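Jun 8, 2024

Progress report, Trorness manipulation line - to Preswood program office

Short version first, because the budget question hangs on it. Hand testing stopped twice this period. First stop was ours (loose hardware). Second one was a safety matter and is the reason this report is late and longer than usual. Nobody hurt. One hand out of service, one back in service with limits. We need a decision on the spare wrist units, see the end.

## What went wrong

The right hand on the Ritik unit kept driving after a stop command. The arm stopped. The fingers did not. They went on closing for a bit over a second and then the controller timed out and let go.

A technician had a foam block in the palm at the time and had already pulled back, so the hand closed on foam. Still counts. A person could have had their fingers in there, and our written procedure at the time said it was fine to reach in once the arm was still. That procedure is withdrawn.

Cause, as far as we have it:

- Stop goes out on two paths, one to the arm, one to the hand. The hand path went through the same queue as ordinary grip commands.
- If the queue was full, stop waited its turn. During fast grip cycling the queue is nearly always full.
- Nobody on our side had tested stop *during* cycling. We tested it at rest and at slow speed and passed it both times.

The last one is on us. The acceptance sheet we sent you in February says "stop function verified" and that line was too generous. Corrected sheet is attached to the shared folder, please throw out the old one.

## What we did about it

Pulled hand power onto the same hard cutoff as the arm. It is crude - the fingers go limp and drop whatever they hold - but it does not depend on software. Limp is fine for now, we are only handling foam and empty cartons.

Then moved stop to the front of the queue and gave it its own message type. Ran 200 stops during full speed cycling with the new code. All of them released. We logged the release time for each one, longest was 50 milliseconds, and we're comfortable with that for carton work. Would not be comfortable with it for anything next to a person, and the plan doesn't ask for that until the next phase anyway.

Also changed: nobody reaches into the hand unless the cutoff is pulled and tagged. Tag hangs on the post by the bench. Everyone on the line has signed the new sheet.

## The loose bolt

Separate problem, found while we had the unit down on the floor for the cutoff wiring. The wrist on the other hand had play in it. You could rock the palm by hand and feel a click. We had been seeing drift in finger position for weeks and blaming calibration, and had spent most of a week recalibrating for nothing.

The bolt where the palm meets the wrist had backed out. Thread locker was missing, and we can't find any record it was ever applied. Checked the knuckle bolt at the base of the front finger as well - that one was tight but also had no thread locker on it. 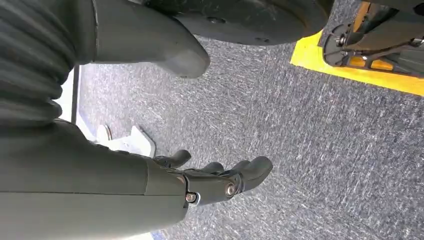
*Robot hand over the carpet, bolts exposed at the wrist and the front knuckle.*

Both bolt positions are now cleaned, locked and torqued on every hand we have, and there's a paint mark across head and housing so the next loose one shows up at a glance. Weekly check added to the log. Takes a few minutes, no excuse for skipping it.

After the wrist was fixed the drift dropped to where it should have been in the first place. So the calibration work from the last period was mostly chasing a bolt. I would rather say that here than have you find it in the hours.

## Where that leaves the milestones

| Item | Planned | Now |
|---|---|---|
| Grip cycling, empty cartons | done | restarted, 315 good cycles since the fix |
| Grip cycling, filled cartons | done | not started |
| Stop test during motion | not in plan | done, repeat before every new build |
| Two-hand lift | started | on hold |
| Revised safety sheet | not in plan | done, signed |

The cycle count looks small. It is small. We threw out everything recorded before the wrist repair because we can't tell which runs had the loose palm in them. There may be good data in there but sorting it out would cost more than running it over.

Two-hand lift stays on hold until the second hand passes the same stop tests as the first. That hand is the one out of service. It needs a new wrist housing, the old one has wear inside from the rocking and I don't want to lock a bolt into a worn seat and call it fixed.

## Supplier

Takeda has the fault report and the release logs. They confirmed the queue behavior is how the hand firmware ships, and they're looking at whether to change it. No date from them. We are not waiting on it - our change sits on our side and doesnt need anything from them to work.

They also asked for the old wrist housing back for inspection. Shipping it this week once we have measured it ourselves. Want our own numbers before it leaves the building.

## Money

No overrun yet. The cutoff wiring came out of the parts line and the extra hours came out of the two-hand lift, which we couldn't run anyway. The problem is next period. If the lift restarts on time, the hours we borrowed have to come from somewhere.

What we're asking for:

- OK to buy 2 spare wrist units now. Having none on the shelf is why the second hand is still sitting there.
- OK to move the filled carton milestone back by one reporting period.
- Someone from your side to read the revised safety sheet befor we restart the lift. A fresh pair of eyes would have caught the "at rest" wording, I think.

If only one of these can go through quickly please make it the wrist units. Lead time is the long part.

## Open items

- Repeat stop test with a low battery. Not done, should be.
- Limp release drops the load. Need a catch tray under the bench before filled cartons.
- Find out who built the wrist assemblies and from which instructions. The build notes skip thread locker completely, so other joints may be the same. Elbow and shoulder not checked yet, they are next.
- Log file from the original fault is missing the first few seconds. Recorder started late. Recorder now starts with power on.

Next report at the usual interval, sooner if the elbow check turns anything up.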